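Perguntas frequentes: as máquinas já fazem o trabalho de arrumar?

Última atualização: 19/11/20
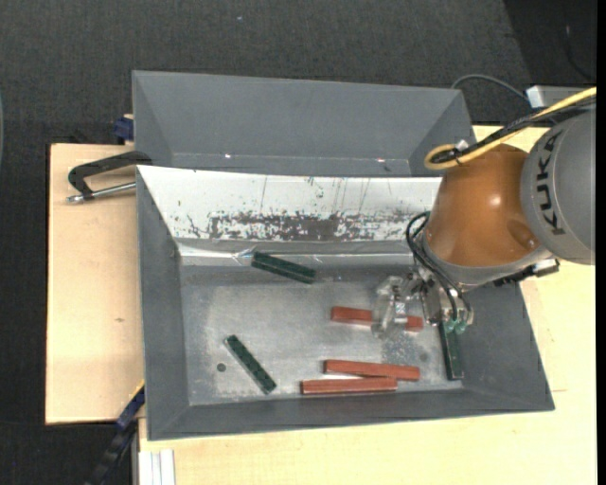 Recolha de blocos vermelhos e verdes numa caixa cinzenta, com braço KUKA.

Esta página reúne as perguntas que chegam com mais frequência à equipa da Stillik sobre manipulação automática em oficinas e em casa. As respostas são revistas por Sérgio Macedo (integração) e Aurora Valente (ensaios). Os termos «pinça» e «garra» são usados como sinónimos.

Um robô já consegue arrumar uma casa?
Não, no sentido habitual da pergunta. Existem máquinas que executam bem uma tarefa delimitada: aspirar um piso plano, cortar a relva dentro de um perímetro, lavar loiça que alguém colocou nos cestos. Arrumar implica reconhecer objetos que nunca foram vistos, decidir o destino de cada um e pegar-lhes sem os danificar. Cada um destes passos tem soluções parciais em laboratório. A combinação dos três, durante horas e sem supervisão, continua fora do alcance de um produto doméstico.

E numa oficina?
Depende do grau de ordem. Se a peça chega sempre à mesma posição e com a mesma orientação, o problema está resolvido há décadas e a dificuldade é sobretudo económica. Se as peças vêm desordenadas numa caixa, entra-se no que a literatura chama «bin picking», e a resposta passa a depender da geometria, do acabamento superficial e da cadência exigida.

Porque se usam blocos simples nos ensaios?
Um bloco comprido e retangular tem faces planas e paralelas, boas para uma pinça de dois dedos, e uma orientação fácil de medir. Permite separar os erros de perceção dos erros de preensão. Quando um sistema falha com blocos, não há interesse em passar a parafusos, cabos ou panos.

A cor das peças conta?
Para a preensão, pouco. Para a segmentação da imagem, bastante. Peças vermelhas e verdes sobre um fundo cinzento distinguem-se com métodos elementares. Peças cinzentas sobre o mesmo fundo obrigam a usar informação de profundidade ou iluminação dedicada. Quem avalia uma demonstração deve perguntar sempre o que acontece com peças da cor da caixa.

O que torna uma peça difícil de apanhar?
A posição junto à parede da caixa é a causa mais frequente. Os dedos precisam de espaço dos dois lados da peça, e uma peça quase paralela à parede, encostada ou próxima dela, deixa pouca folga. Seguem-se as peças muito juntas, em que o dedo tem de entrar num intervalo estreito. Em terceiro lugar estão as superfícies brilhantes ou transparentes, que degradam a medição de profundidade. O problema agrava-se quando o reflexo vem da própria caixa, por exemplo de uma fita metalizada ou de película na base de uma parede.

Para que servem paredes inclinadas?
Uma parede inclinada dá mais espaço ao punho do robô e reduz o número de posições sem solução. Em contrapartida, uma peça pode ficar apoiada na rampa, com uma inclinação que o planeador não previu. Defne Uçar, responsável pelo planeamento de trajetórias, recomenda que o modelo de colisão inclua todas as paredes com a inclinação medida no local, e não a do desenho.

As caixas têm de estar fixas?
Sim, em qualquer ensaio cujos resultados se pretendam comparar. Um contacto lateral basta para deslocar a caixa alguns milímetros e invalidar a calibração. Grampos de aperto manual são suficientes numa bancada de madeira. Numa linha de produção usa-se um batente mecânico ou mede-se a posição da caixa em cada ciclo.

Que importância têm os cabos?
Mais do que os orçamentos costumam prever. Cabos e mangueiras que acompanham o braço limitam a rotação do punho, podem tapar o campo de visão de uma câmara superior e desgastam-se nos pontos de curvatura. A reserva de comprimento deve ser verificada nas posições extremas, em especial com o punho baixo e o braço estendido sobre a caixa.

Que taxa de sucesso é aceitável?
Convém definir primeiro o que conta como sucesso. A Stillik regista uma tentativa como válida quando a peça é levantada, transportada e largada no destino. Uma série de aceitação tem 100 tentativas. No protocolo Trestach, usado com clientes de oficina, admitem-se até quatro falhas recuperáveis por série e nenhuma paragem que exija intervenção humana. Uma falha recuperável é aquela em que o sistema deteta a pinça vazia e tenta de novo.

Que tarefas estão hoje ao alcance de uma pequena oficina?
Carga e descarga de máquinas com peças em tabuleiro, paletização de caixas iguais e separação de peças rígidas, de tamanho semelhante, em recipientes pouco cheios. Hilde Coppens, que acompanhou a instalação na Hendriks, acrescenta a alimentação de uma estação de medição, desde que existam no máximo cinco referências e a troca entre elas seja feita por um operador.

E quais não estão?
Desembaraçar cabos, dobrar tecido com rapidez comparável à de uma pessoa, retirar peças encaixadas umas nas outras e esvaziar até ao fundo uma caixa com peças encostadas aos cantos. Este último caso é muitas vezes omitido nas propostas comerciais. As últimas duas ou três peças podem consumir mais tempo do que todas as anteriores.

A aprendizagem automática resolve estas limitações?
Reduz o trabalho de programação e melhora a escolha do ponto de preensão em peças desconhecidas. Não altera a força da pinça, o alcance do braço nem a folga disponível junto à parede. Os dados recolhidos com um tipo de pinça também perdem parte do valor quando se muda de pinça.

É preciso vedação de segurança?
A resposta resulta da análise de risco da aplicação completa, incluindo a pinça e a peça. Um braço adequado a trabalho partilhado pode deixar de o ser quando transporta uma peça com arestas vivas. A análise deve estar concluída antes da encomenda.

Posso enviar peças para ensaio?
Sim. São necessários cinco exemplares de cada referência, sem óleo, e a indicação da cadência pretendida. Os pedidos são tratados por Joris Verbeke, no laboratório de Tallthorpe. O relatório inclui o registo de todas as tentativas, com as falhas classificadas por causa. As peças são devolvidas a pedido, com portes a cargo do cliente.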